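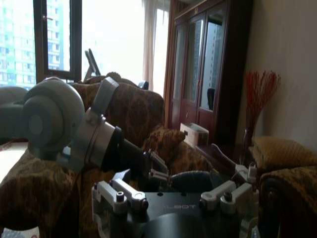 Do the cushions really need a system?

The September program for the Ratelton Neighbourhood House has landed, and among the usual offerings (sourdough, tax help, the ukulele people) there is a Saturday session called "Reset Your Lounge Room in 12 Moves". It costs $74, or $100 if you want the workbook. I have now read the workbook from front to back, a copy having been lent to me by someone who would like it returned without coffee on it, and I have questions.

The method comes from a home-organising outfit called Brustlow, and the promise on the cover is that any lounge room can be brought back to order in the time it takes to boil a kettle. Mine can't. I've got a kettle that boils in a couple of minutes and a sofa that eats remote controls.

Let me be fair first. Move 1 is to take every loose cushion off every seat before you touch anything else, and I think that is right. If you start by straightening the cushions where they sit, you end up patting the same one over and over while the crumbs stay put underneath. Take them off, put them on the rug, and run the upholstery nozzle along the back seam. Move 2 is to do the armchairs before the sofa. I tried it in both orders and couldn't tell the difference, but I don't object to it.

It's Move 3 where they lose me. Every cushion, says the workbook, should have an "assigned seat", and you are meant to draw a plan. A plan! There is a grid provided. Anyone who has lived with other people knows that a cushion goes where the last sore back left it, and a diagram on the fridge isn't going to bring it home again.

Then there's Move 5, which is the karate chop. You stand the cushion on its base and hit it in the top so it makes two ears. I have asked three different people why this is done and been told it looks "finished". On a plain linen square, maybe. On a patterned cushion you have just put a dent in the best part of the pattern, and it will have sagged by tea time anyway.

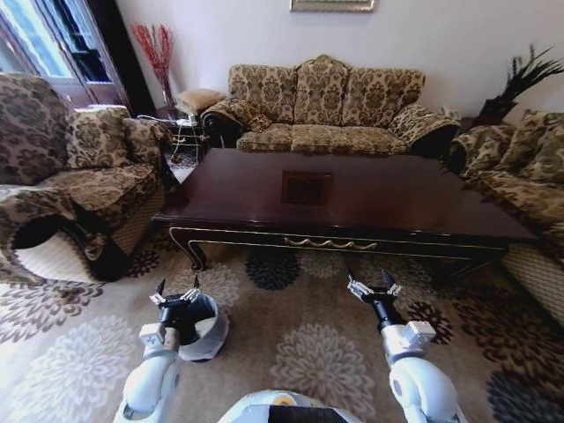 Kári Vídalín
Home and household columnist, The Ratelton Letter

My bigger complaint is with the kind of room the workbook has in mind. All the photographs in it are of pale sofas with straight sides and a coffee table like a slab of chalk. Plenty of houses around here still have a proper front room with a damask suite, rolled arms and a dark table with a curl of gold on its apron, and the advice doesn't translate.

Take colour. Brustlow wants you to limit yourself to "one quiet cushion and one loud one" per seat. In a room where the sofas are already beige and olive-brown floral, every cushion is loud or none of them is. I would sooner go by tone. A golden-brown cushion shows up nicely on a darker brown sofa, and you don't need a grid to see it. If you squint and can't find the cushion, it's in the wrong spot or it's the wrong cushion.

Take the coffee table too. Move 8 tells you to put a tray on it, then a book on the tray, then something round on the book. I'm against this on principle. A glossy mahogany top looks its best with nothing on it at all, and it's a good deal easier to dust. The workbook says a bare table is "unresolved". Mine has been unresolved for years and you can put a cup of tea on it (with a coaster, please).

Where I'd have liked some real help is with the legs. A carved cabriole leg holds dust in every curl, and there is not one word about it in the whole booklet. Use a soft dry paintbrush, a clean one, and work from the top down so the dust lands on the rug, then vacuum the rug. Don't spray polish straight on to carving or gold trim. Put a little on the cloth and keep it to the flat parts.

Nor is there anything on sheer curtains and fading, which matters more to an old suite than any number of ears on cushions. A sheer softens the light but it won't stop it. If an armchair sits near a bright window, swap its loose cushions with the ones from the far side of the room every so often. That would make a perfectly good Move 6. What we get for Move 6 is "choose a scent".

Corners do get a page. Move 10 says to fill an empty corner with height, and I'll grudgingly give them that one, as a tall vase of red branches between a window and a sofa does more for a brown room than another lamp would. But the same page says to "conceal all cords", and suggests a fabric sleeve sold by Urkix. I bought one. It turned a thin white cord that I'd stopped noticing into a thick grey one that I trip over. It's now holding up the tomatoes.

I put some of this to Esmaeil Mahmoudi, who is running the session and took my grumbling in good humour. He told me he skips the scent himself and that most people who book simply want somebody to tell them to start. He also said the chop is optional. The workbook doesn't say it's optional, but I'm pleased to hear it.

He did change my mind on one point. I'd been rude about Move 11, which is to sit down in each seat for a moment when you've finished. I thought it was padding. He says it's how you find out that the bolster you've tucked so neatly against the sofa arm is exactly where an elbow wants to be. I went home and sat in every seat, and my favourite armchair had too many cushions in it to be any use to a grown adult. One has gone to the spare room.

So, should you spend the $74? If you've a modern lounge and like a checklist, you may well enjoy yourself. If you have an older suite, ask at the desk whether they'll let you bring a photo of your own room along – Esmaeil says he's happy to work from one. I'd save the extra for the workbook and put it towards a decent upholstery nozzle.

Bookings are through the Neighbourhood House front desk, and places are limited by the size of the Konstantinidis Room. Bring a cushion.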